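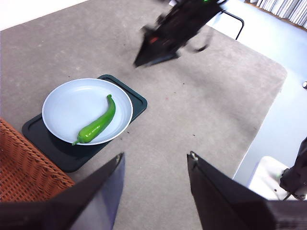

*A green pepper on a plate, with a tray underneath.*

The **serving tray** is a flat, portable surface with a raised edge, used to carry things that could be carried by hand if there were fewer of them. It belongs to the large family of household objects that are bought for one purpose, used for another, and stored upright in the gap beside the refrigerator. Most homes own more trays than they can account for.

Trays are distinguished from plates by size, from boards by having a rim, and from small tables by the absence of legs. The last distinction has been under attack for a long time. The bed tray has legs that fold, and the butler's tray comes with a separate stand, so the dealers who sell them file them under furniture and price them to match.

## Form

A tray has three working parts: the bed, the rim and the grip. The bed is the flat area where the load sits. The rim runs around it and keeps the load from leaving. The grip may be a pair of cut-out holes, a pair of attached handles, or nothing at all, in which case the rim does double duty and the thumbs end up in the soup.

Rectangular trays hold more for their width and are easier to stack. Round trays are preferred in bars and cafés, where they can be balanced on one spread hand and turned so the next glass to go is always nearest the customer. Oval trays are a compromise and are mainly seen at banquets, carried at shoulder height by people who would like you to move.

Many trays have a groove or a second, lower ridge just inside the rim. Catalogs give this feature a variety of names, including "drip channel," "spill guard" and "decorative border." It catches a small spill very well and a large one not at all. It also catches crumbs, which stay there.

Rounded corners became common once trays were pressed or molded in one piece. Square corners need a joint, and a joint is a place where old jam collects.

## Materials

Wood is the oldest common tray material and still the one most often given as a wedding present. It is quiet, fairly light, and warps if left in a sink, where it will be left.

Metal trays came into wide use when thin sheet could be stamped cheaply. They are nearly impossible to break and very easy to dent, and they announce every cup set down on them. Painted metal trays with advertising on them were handed out to bars by breweries and soft drink makers, and are now collected by people who have run out of wall.

Lacquered trays, built up in many thin coats over a wood base, are the most admired and the least used. Plastic and resin trays are the most used and the least admired. Dark colors sell steadily in both, as they hide stains and show dust, and buyers think about stains in the store.

## The non-slip question

The central problem of tray design is that a surface smooth enough to wipe clean is smooth enough for a teapot to travel across. Cork, rubber dots, ribbed mats and tacky coatings have all been tried. The traditional answer is the tray cloth, a small piece of linen that stops cups from sliding and must then be washed and ironed, which moves the work without reducing it.

The firm of Hellström sold a rubber-faced tray under the name Prarine, promoted with a leaflet in which it was held at a steep tilt with a full glass standing on it. Buyers reported that the glass did stay put. So did everything else, including napkins, which had to be peeled off. A later model, the Prirnen, had a milder coating and 39 shallow ridges. It slid a little and was better liked.

Its competitor Fenell avoided coatings and made the rim taller. The resulting tray was very secure and was widely mistaken for a drawer.

## Carrying

Professional training in tray carrying is short and repetitive. The heaviest item goes in the center, or over the palm if one hand is used. Tall items go toward the body. The carrier looks at the destination and leaves the drinks alone, on the theory that a person who watches the coffee will chase it.

Unloading causes more accidents than carrying. A tray loaded evenly is often emptied from one side, and the last glass on the far edge then acts on the tray as a child does on the end of a seesaw. Waiters learn this once. Domestic users learn it at intervals.

Doors remain unsolved.

## Etiquette

Older household manuals gave trays a great deal of attention. A letter was to be presented on a small tray, a visiting card on a smaller one, and neither tray was ever to be used for biscuits. One hotel supply catalog listed 427 trays by size and duty, among them one for gloves and one for change. The change tray survives in some restaurants, where it holds the check and a mint.

Breakfast in bed has its own customs. The tray should carry less than it can hold, with the hot drink on the side of the person's stronger hand. A flower in a narrow vase is traditional and is the first thing to fall over.

## Other uses

A tray is seldom idle for long. Common second careers include:

- standing under houseplants
- holding wet boots by the door
- collecting keys, coins and dead batteries
- jigsaw puzzles, until the puzzle outgrows the tray
- sledding, for which metal is preferred

Decorators use a tray on a coffee table to group small objects. The same candle, remote control and stack of coasters that count as clutter on the bare table count as an arrangement once there is a rim around them. The effect is real, and it lasts until somebody wants to put down a sandwich.

## Care

Most trays need only a damp cloth and a dry one. Lacquer should be kept away from heat and abrasive pads. Wood can be oiled now and then, and should dry standing on its edge. Rubber-faced trays lose their hold as grease builds up and can often be revived with warm soapy water. Plastic trays that have bowed in the dishwasher will rock on a flat surface from then on and may be moved to boot duty.

## See also

- Lazy Susan
- Tea cart
- TV dinner
- Trivet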